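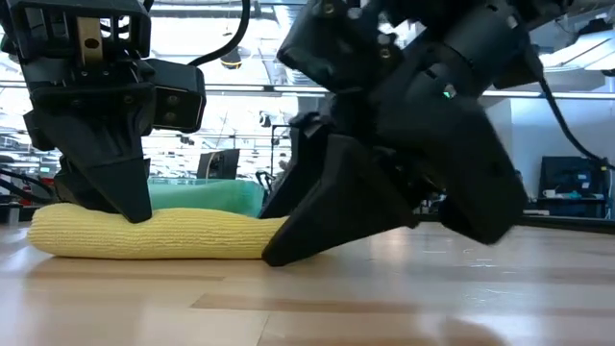

Ticket: 127 posts missing after moving my journal from Isix to Jilisix

4 min read

Search this site Search Go

Opened by Dragica Kelmendi. Status: open, waiting on me

Hello again! I'm putting this in as a new ticket because the old one got closed while I was away at my sister's, and I'm keeping notes as I go so that whoever picks it up doesn't have to make me start from the beginning.

I've kept an online diary for years. Nothing grand, mostly the cat (Inga), what I'm reading, my knees, the allotment, and a long round-up every New Year's Eve where I look back at the lot. It used to live on Isix. In February I moved it all over to Jilisix with your import tool, and on the face of it everything went swimmingly. The export file from Isix says 1,634 posts. Jilisix says 1,507. So 127 have gone walkabout, and they're not the dull ones either. Most of my New Year's Eve posts have vanished, which is how I noticed - I went to link back to an old one and got the "page not found" page.

Things I tried before writing in:

Logged out and back in. No change.

Tried a different browser, then my phone. Same number on both.

Looked in Drafts. There are 19 in there, but they're all proper drafts that I never finished (one is just the word "marrows").

Looked in the bin. Empty.

Ran the import again from the same file. It chugged along for ages and then told me "0 new items". I did wonder if it would double everything up, so I suppose that's a relief.

Reply from Sandro Pace, support

Thanks Dragica, that's very clear. Could you open the export file in a plain text editor and search for the title of one missing post? If it's in there, the export is fine and the trouble is on our side. Please don't save the file when you close it.

Me again, after lunch

Found it! All there, every word, including a spelling mistake I've been embarrassed about for years. So the file is fine. I looked for four more missing ones and they're all in it too.

Then I sat down with a cup of tea and the two lists side by side, and I think I've spotted something. I am terrible at titles. I have dozens of posts called "Bits and bobs" and a whole run called "Well, that was the year", and as far as I can tell Jilisix has kept the first of each and thrown away the rest. "Bits and bobs" appears once. Once! I must have written it every other week through one particularly boring winter.
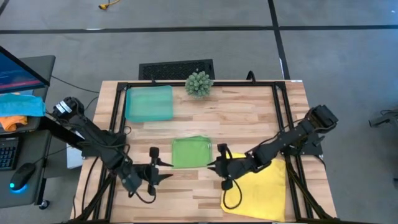

Does the importer skip a post if it has the same title as an earlier one?

It does when "Match existing posts by title" is ticked on the import screen. Untick it and the importer goes by title and date together, so posts that share a title are all kept.

That came from Nayeli Bedoya, who has taken over from Sandro now it's about the importer, and I'm pasting it in here because I'd never have found it. The tick box is under "More options" and it was ticked already when I got there. I would gently suggest it shouldn't be, but I'll leave that with you.

Friday, third go at the import

Unticked the box, same file, pressed the button. It got as far as 300 items and stopped with "Import paused". I left it while I did the ironing and it was still paused when I came back.

Nayeli says 300 is the limit for one sitting on my plan and I have to press Continue each time. Fine, except the Continue button was hiding below the bottom of my laptop screen and I had to zoom right out to see it! Pressed it, and off it went again. I made a note of each stop so I wouldn't lose my place, and rang Vratislav Doležal from my book group to moan in between, as he's moved his own diary to Girnimora and had a whole different set of troubles with accents in names. 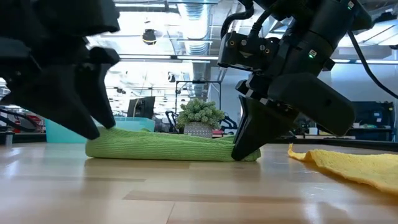 By teatime it had reached the end and the total said 1,634. I clicked on every single "Well, that was the year" and read rather more of them than I'd planned to. The one from the year we had the roof done is quite funny, if I say so myself. The one after it is not, but I'm glad to have it back.

Still not right, though:

The New Year's Eve posts now show as 1 January. I always write them late in the evening, and I think the site believes I live somewhere further east. I've changed the time zone under Settings to London and the new posts are fine, but the old ones haven't budged.

Comments on the rescued posts are missing. The other posts have theirs. I particularly want the ones from my friend Yhon Chávez, who used to leave me longer comments than the posts themselves.

Links between my old posts still point at Isix. I can mend those by hand if I must, I've got the evenings.

Reply from Nayeli Bedoya, support

Glad the posts are back. For the dates, go to Tools, then "Shift post dates", choose the imported posts only and move them back by the number of hours they're out. Try it on one post first. For the comments, run the import once more with "Comments only" selected. I'll ask about the links.

Me, a bit later

Did one post as a test and it's gone back to 31 December where it belongs, hooray. I'll do the rest tomorrow when I'm less tired and less likely to shift everything to the wrong century. "Comments only" is greyed out for me. Do I need to remove the paused import from the list first? It's still sitting there saying "waiting" even though it finished, and I don't want to press the little cross until somebody tells me it's safe.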